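Bamboo steamer

A bamboo steamer is a round, shallow basket with a slatted floor and a separate lid, set over boiling water to cook food in the rising steam. Used mostly for dumplings, buns, fish and vegetables. Sold singly or in stacks, and one lid serves the whole stack. Also called a steaming basket, or just "the basket" in shops.

Parts

Basket. A hoop of bent bamboo, usually doubled, with bands at top and bottom to hold the shape. The walls may be a single wide strip or a row of upright slats. On cheaper household models the bands are sometimes plastic.

Floor. Parallel strips or ribs, with gaps between for the steam. The ribs sit a little above the bottom edge so that stacked baskets don't press on the food below. Older baskets tend to lose a rib or two near the wall, where the strips are pegged or tied. Still usable, but small dumplings fall through.

Lid. Woven, slightly domed, often in a zigzag or herringbone pattern. The weave lets some steam out and soaks up some of the rest, so less water drips back on the food than with a metal lid. Some lids have a loop or strap on top, many don't.

Sizes

Measured across the outside. Small ones hold a single serving and go straight to the table. Family sizes should match the pot: the basket either sits inside the slope of a wok or rests on a flat metal ring over a saucepan. A basket wider than its pot will scorch at the rim if no ring is used. Restaurant baskets are much larger and are not covered here.

Use

Water is brought to a boil first, then the basket goes on. Water level stays below the floor, at least an inch. Steam is at 100 degrees Celsius at sea level, a bit less in the hills, so cooking times run longer there. Top up with hot water from a kettle, not cold.

Baskets are normally lined. Common liners are parchment paper with holes, cabbage or lettuce leaves, damp cloth, or a thin smear of oil on the ribs. Unlined baskets are used too, but wheat-starch skins stick badly. Food is set with gaps between pieces as most doughs swell. In a stack of 2 the lower basket cooks faster, and cooks often swap them halfway thru.

The lid is lifted away from the face. Set it down on its edge or upside down, or it leaves a wet ring on the table.

Dumplings in the steamer

Half-moon dumplings are the most usual filling of a home basket. Skins are either plain wheat flour, which go dull and chewy, or starch-based, which go thin and see-through so that the color of the filling shows. Green tints usually come from chives, spinach or peas; pink from shrimp or ham. Mixed batches are common at home, the colors being a handy way to tell the fillings apart. Starch skins firm up again as they cool and can be hard to get loose, so they are served right away, in the basket, with a plate next to it or under it.

Cleaning and storage

Hot water and a soft brush. Little or no soap, the bamboo takes up the taste. No dishwasher, no soaking overnight. Dry fully in open air, lid off, before putting away; a closed cupboard will grow mold in a few days. New baskets are usually steamed empty once before first use to get rid of the raw bamboo smell. Light mold can be scrubbed off with salt or vinegar. Dark spots deep in the strips mean the basket is done for.

Local use

In Grusstead the steamer is mainly tied to the Sunday market, where baskets are sold next to the vegetable stalls and dumplings are eaten standing. The nearby village of Pitham had a basket workshop making hoops and lids by hand, and its last stock list, drawn up one May, gives 2,322 finished baskets. Pitham baskets have a double top band and no loop on the lid. Later household brands, Pomare and Ultier among them, use machine-cut slats. Collectors pay more for Pitham lids then for the baskets, the lids being the part that wore out first.

Related items

Metal steamer insert. Folding or fixed, fits inside a covered pot. Easier to wash, drips more.
Steaming rack. A plain stand that holds a plate above the water.
Rice steamer. Deep, narrow, often conical, for sticky rice.

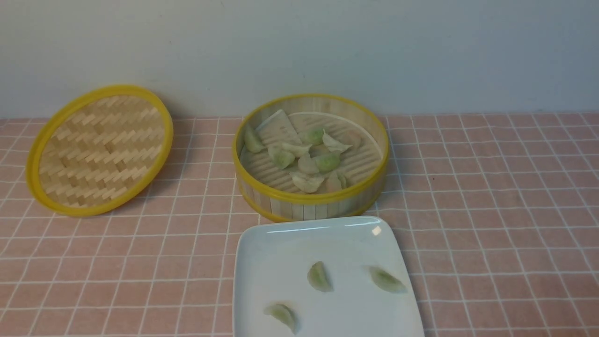 Bamboo steamer with dumplings; the lid, at left, shows the woven inner side.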